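Unit 7: Reading a Parts Drawing

Find the title block first. It gives the scale, the units and the revision letter.

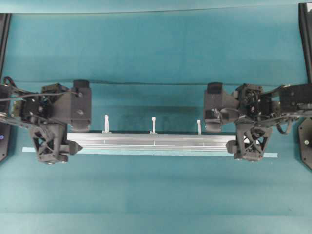 Lengths are in millimeters unless marked. On the Dunstan sheet the rail is 400 long and the bracket 200.

Draw hidden edges with short dashes. Leave flat faces blank.

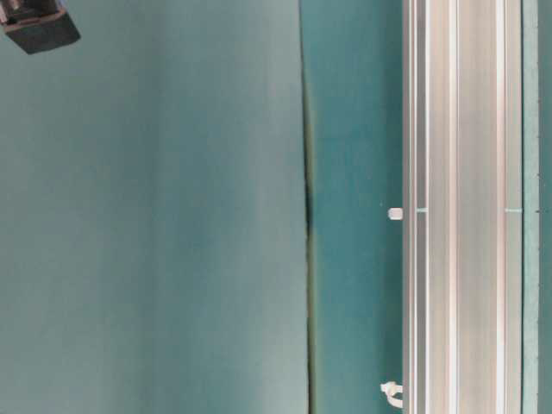
Fig. 2. A smooth, unmarked surface.

Section views go to the right of the front view. 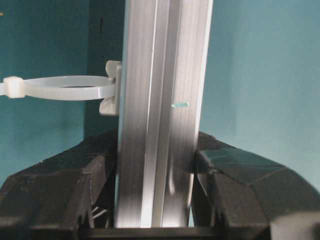
Lachlan Hoani asked whether the section needs its own scale. Only if it differs from the title block.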